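Projet Lobo : un panier pour la table d'activités

Temps de lecture : 3 minutes

Au départ, notre sujet devait porter sur l'aménagement complet d'un coin jeux, avec étagères, tapis, banc-coffre et tout ce qu'on peut imaginer quand on a dix-neuf ans et un carnet de croquis neuf. Notre enseignante a lu les premières pages, elle les a trouvées charmantes (c'est son mot) et elle nous a demandé de choisir une seule chose et de la regarder longtemps. Mal-soon Seo et moi avons choisi le panier. Le rapport qui suit raconte comment nous en sommes arrivées là, ce que nous avons essayé en salle 128 et ce que nous proposons à l'accueil du soir de Plesham.

L'accueil de Plesham reçoit des enfants de quatre à sept ans après l'école. Il y a là-bas une longue table où tout finit par atterrir : les gobelets du goûter, les cubes, les balles, parfois une chaussette. Les animatrices ont essayé les bacs en plastique à couvercle, mais les couvercles disparaissent, et un bac profond devient vite un endroit où l'on ne retrouve rien. Elles nous ont dit aussi que les enfants rangent volontiers quand le rangement est à portée de main, et beaucoup moins quand il faut traverser la pièce pour aller jusqu'au placard. Nous avons gardé cette phrase en tête pendant tout le projet, et elle explique à peu près chacune de nos décisions.

Nous sommes donc parties d'un panier rectangulaire peu profond, posé directement sur la table, toujours au même endroit. Mal-soon l'a déniché dans une brocante de Gimham, entre un service à fondue et une pile de vieux atlas, et elle l'a rapporté sur ses genoux dans le bus. Son bord tressé, plus épais que le reste, nous a plu tout de suite. Le fond ajouré a fait débat : j'avais peur des miettes, elle trouvait que les miettes feraient mieux de passer au travers. Elle a eu le dernier mot, et je m'en suis très bien remise.

Pour les objets, nous voulions des formes franches et des couleurs qu'on nomme sans hésiter : une balle verte, un cylindre rouge, un bloc violet taillé en coin. S'y ajoute un gobelet mauve translucide, qui ne doit justement pas aller dans le panier. C'est une petite difficulté voulue, parce que trier demande un peu plus que ramasser, et que les animatrices préfèrent de loin ne pas retrouver un fond de sirop parmi les jouets. Nous avons installé le tout sur la table blanche de la salle 128. 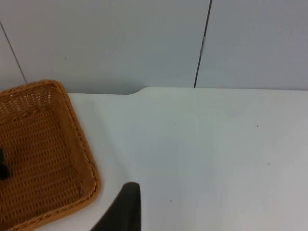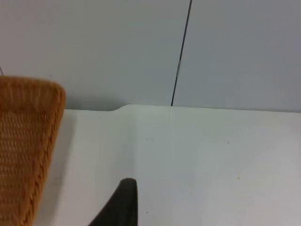
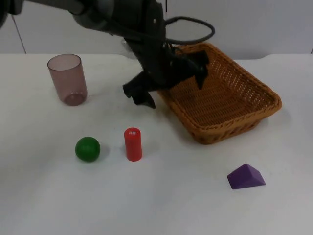
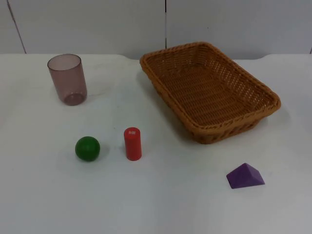
Ingegerd Dalen
Étudiante en deuxième année, design d'objets, atelier de Sarthorpe

La première question était celle de la place. Nous avions dessiné le panier bien parallèle au bord de la table, comme dans les catalogues, et c'était très joli sur le papier. À l'usage, nous le préférons de biais. Quand on est assise à un angle, la diagonale met le grand côté presque en face de soi, et deux personnes peuvent y déposer quelque chose sans que les coudes se disputent – nous avons vérifié, avec nos coudes à nous, qui sont certes plus grands que ceux des enfants de Plesham.

Vient ensuite la hauteur du bord. Un bord bas laisse voir ce qu'il y a dedans, et un enfant qui cherche la balle n'a pas besoin de tout renverser. En contrepartie, une balle lancée avec enthousiasme peut ressortir aussi vite qu'elle est entrée. Nous avons pensé à une doublure en feutre qui amortirait un peu l'arrivée. Mal-soon en a cousu une, très soignée, avec des liens aux quatre coins, et puis nous l'avons retirée : elle cachait le tressage, elle retenait la poussière, et il aurait fallu la laver toutes les semaines. Elle sert maintenant de dessous de théière chez moi.

Le gobelet nous a donné plus de travail que prévu. Sa teinte est douce, et sur une table claire nous aurions aimé quelque chose qui saute davantage aux yeux. Nous l'avons pourtant gardé, pour une raison toute simple : il ressemble à ceux du goûter. Sa place se trouve vers le fond de la table, à gauche, à l'écart du panier. Nous envisageons un rond collé sur la table pour la marquer, mais l'adhésif que nous avions sous la main laissait des traces et nous n'avons pas voulu insister sur un plateau qui ne nous appartient pas.

Nous avons ensuite rédigé la consigne destinée aux enfants. La première version tenait sur une page entière (j'assume, j'aime écrire). La dernière dit : « Les jouets dans le panier, le gobelet à sa place. » L'équipe de Plesham l'a relue en mars et nous a conseillé d'y joindre des dessins pour les plus petits, ce que nous ferons en couleurs, avec la balle, le cylindre et le coin bien reconnaissables.

Il reste des points ouverts. Nous n'avons pas encore travaillé avec les enfants eux-mêmes, et nos remarques sont celles de deux adultes assises à une table d'atelier. Nous ne savons pas non plus comment le tressage supportera une année de petites mains. L'accueil nous prête sa longue table pendant trois semaines au printemps, et nous y porterons le panier, les jouets et les fiches dessinées. Un grand merci à toute l'équipe pour son temps et pour les biscuits à la cannelle.

Commentaires

Nanou_P : Nous avons le même genre de panier à la maison pour les petites voitures. Le bord tressé tient bien, les coins un peu moins. Pensez à les surveiller !

atelier_bois : Et un second panier pour les gobelets, vous y avez songé ?

Mal-soon Seo : Oui, mais la table de Plesham est déjà bien chargée à l'heure du goûter. On en reparlera après l'essai.

Claire : Je veux bien le patron de la doublure en feutre, même si vous l'avez abandonnée.

À lire aussi

Un banc-coffre pour l'entrée de Sarthorpe
Dessiner une consigne sans mots
Réparer un fond tressé : notes d'atelier
Le goûter, côté vaisselle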